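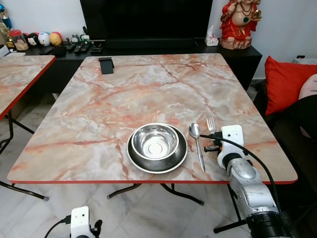

Nandini asked whether the marble top would put people off eating at it, because her sister had one in a plain gray and everyone treated it like a display piece. It has not been a problem. We have used the Trindar folding table for lunch most days since July, and people put their plates down on it the same as on any other table.

Home | Kitchen | Tables | Storage | Reviews | Contact

Trindar Folding Table, Marble Pattern: Review
2026-04-11
By Nandini Palaniappan's neighbor at Gounder Road

I bought the table for a small room that has to be cleared some evenings. The old one was a heavy four-legged thing that took two people to shift. I wanted something rectangular, long enough for a couple of place settings and a serving dish, with legs that fold flat.

The top

The pattern is pink and white with veins in salmon, rust and gray running on the diagonal. It is stronger in color than I expected. On the store page it looked close to beige. Our floor is white marble tile with soft gray veining, and I was worried that two marble patterns would fight. The floor is pale enough that the table stands out from it, and I stopped noticing after the first week. If your floor has a lot of color in it, ask for a sample first.

A thin red band runs around the edge. I would have picked gray, but red was the only one offered with this pattern. It has stayed on. There is one spot near a corner where I can get a fingernail under it, and I have left it alone.

Crumbs are hard to see against the veins. I wipe the whole top after a meal instead of looking for the dirty part. Tomato sauce left overnight came off with dish soap. Turmeric left a faint yellow mark that took three tries and is still there if you know where to look.

The legs

The legs are dark metal and fold under the top. The feet have small rubber ends, which matter on tile. Without them I think the table would slide when someone leans on it. Unfolding takes me less than a minute. The catch on one side was stiff out of the box and needed a drop of oil.

The legs cross under the table, so knees have to go somewhere else. Two adults sitting across from each other are fine. A third person at the end will bump a leg frame sooner or later. My uncle is tall and prefers to sit sideways.

There is a little bounce in the middle if you press down hard. I would not knead dough on it or clamp a pasta machine to it. For a stainless-steel bowl, a spoon and a fork it is more than steady enough, and it has held a full rice pot without complaint.

Noise

Metal on this top is loud. A steel bowl set down quickly rings through the whole room. We have a bowl that sits in a wide dark gray ring base, and that one is much easier to live with than a bare one. Place mats would do the same job. I bought a set from Clulturen and they are fine, though they curl at the corners.

Storage

Folded, it goes behind the door. I lift it by the frame, as the edge band does not look made for carrying. The top picked up one scratch from a door hinge, so I now put an old towel over it.

Would I buy it again

Yes, for a room like mine. I paid 60 dollars and would not have gone much higher. The Gakness table I looked at first had straighter legs and more knee room, but it only came in white and was too long for the space behind the door. Anyone with a permanent spot for a table should get a fixed one.

Last updated: after nine months of use. The catch has gone stiff again and I have oiled it a second time.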